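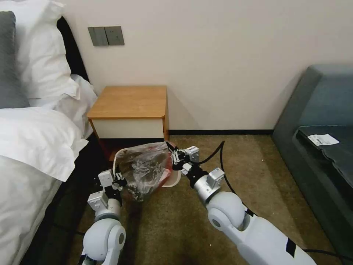
6 min read

Print this entry | E-mail this entry

Payments bench notebook — March 2025
Offline queue on the Tumau reader, second round

Picking up where the last entry stopped: the reader takes a payment with no signal, keeps it in a queue, and sends the lot to Sondon when the connection comes back. The first round had us losing the order of things whenever the reader restarted in the middle of sending. This round was meant to fix that and it has, and I'm so pleased I'm writing it up before lunch with the bench still covered in receipt paper.

Set-up, for whoever repeats this. Tumau reader on the bench supply, battery out. New queue build. Sondon test ledger wiped and loaded with the small shop accounts, the ones with the daft names. Prins sandbox on the other side, acting as the bank. The signal gets cut with the metal box (lid shut, foil over the cable hole, the tape is in the top drawer). Please don't use the software switch to fake a lost signal. It closes the connection far too politely, and a market stall under a railway bridge doesn't do that.

The batch was 2,000 payments, made by the script, all small amounts, the sort of thing you'd spend on a coffee or a bus fare. A few had been made awkward on purpose: same amount, same card, same minute. Those are the ones that caught us out in December, when the ledger decided that two identical coffees must be one coffee sent twice and quietly dropped the second. Lovely for the customer, less so for the café.

What changed: each payment now gets its own number at the moment of the tap, made on the reader, and the number stays with it all the way through. Before, Sondon handed out the number on arrival, so anything sent again looked brand new and we had to guess from the amount and the time. Guessing was the whole problem! With the new scheme a repeat is a repeat and two coffees are two coffees.

First run: lid shut, whole batch into the queue, lid open, let it send. Clean. Every payment landed once and in order. The ledger total and the reader total matched to the penny.

Second run: same, but I pulled the power while it was sending. The reader came back up, read its queue, and started again from the last payment it had an answer for. It sent one payment twice, as it should (it never heard the answer to the first attempt), and Sondon spotted the number and replied "already have it". I did a small dance. The old build would have booked that twice and we'd have spent the afternoon in the spreadsheet.

Third run: power pulled over and over, at random, by the timer plug. This is the nasty one. I had to stop it part way through as the receipt printer jammed and the reader sat waiting for paper. Cleared it, turned receipts off in the settings, ran it again from the top. Clean again, though slow. 72 restarts by the log, and the totals still agreed at the end.

Worth noting that the printer jam is a real finding and shouldn't be brushed aside. The queue stops sending while the reader is asking for paper. A stallholder could run out of paper, carry on taking payments, and never send any of them until the roll is changed. Sending shouldn't care about the printer at all. I've put it on the list for the reader build.

Now the part I didn't expect to enjoy, which was refunds.

A refund made offline has to point at a payment, and the payment may still be in the queue. Old build: refund refused, "original not found", and the shopkeeper left standing there with an annoyed customer. New build: the refund can point at the number the reader made at the tap, whether or not Sondon has seen it yet. So I took a payment with the lid shut, refunded it with the lid still shut, then opened the lid. Both went up in the right order and the account ended where it started. Then I tried it the wrong way round, by editing the queue by hand so the refund went up first. Sondon held it, waited for the payment, matched the pair and let them both through. That holding step only went in last week and I had half assumed it would fall over. It was faultless.

Part refunds work as well. Two part refunds on one payment work. Two part refunds that add up to more than the payment get turned down, with a message that makes sense. A refund on a different reader from the one that took the payment does not work offline, and I don't think it can. The second reader has no way of knowing the number. We should say so plainly in the shop guide and suggest waiting for signal.

Prins side. Their sandbox is happy with the new numbers as long as we keep them short. Ours are one character too long for the reference field, so the last character was being trimmed. Trimming the end of a number that exists to be different from all the other numbers is not a good idea, and I only noticed when I compared the two exports side by side. Shortened the prefix, ran the first test again, all fine. Check this again if anybody touches the prefix.

Limits. The queue file filled up at 3,616 payments, at which point the reader stops taking offline payments and says so on screen. I think that's plenty for a day on a stall. The wording is poor, though: "Storage state invalid". I'd like "Connect to send saved payments" and nothing else. Also it would be good to warn before it's full. Perhaps at roughly 70 per cent? Needs trying with real people before we settle on anything.

Clock. Still a weak spot. With the battery out, the reader forgets the time on restart and stamps payments with whatever it had last saved. The order is safe now as it follows the tap number, but the time printed on a receipt can be wrong. For a refund window counted in days it hardly matters. For a bus fare that depends on the hour it matters a great deal. Haven't got a good answer. One thought: have Sondon mark any payment whose time looks odd beside its neighbours, leave it alone, and show it in the daily report. Open to better ideas — write them in the margin.

Things I'd love to try next, in no sensible order:

- the Batham market trial, if the stall accounts are ready. The covered end has terrible signal and I can't wait to see this thing there
- a weak signal that comes and goes, which the metal box can't do properly (lid half open is not a method, I've tried)
- two readers on one shop account, both offline, both sending at once
- a queue made on the old build and sent by the new one. Somebody's reader will be in that state on update day
- spending limits while offline. At the moment the cap is per payment only, and a total cap per card would help the shops sleep better

Left on the bench: reader is powered down with the third run still in its log, so please don't wipe it until I've copied that off. Metal box is under the bench. Test ledger is as the refund tests left it, export saved in the shared folder under this entry's title. The timer plug is mine and it's going home with me tonight, there's a spare in the cupboard by the sink.

Added later: ran the identical coffees by themselves with the power pulled between each pair. All booked, none doubled. Brilliant. Also confirmed the paper problem by taking the roll out on purpose: sending stops at once and starts again when the roll goes in and the lid clicks shut. Nothing lost, so it's a delay and no worse, but it still needs fixing before Batham.

Recent entries
Offline queue on the Tumau reader, first round
The vanishing coffee: repeat checks in the Sondon ledger
Getting started with the Prins sandbox
Receipt wording, what shopkeepers told us
Daily report layout, rough sketches

Contact the payments bench | Copyright Sondon | Back to top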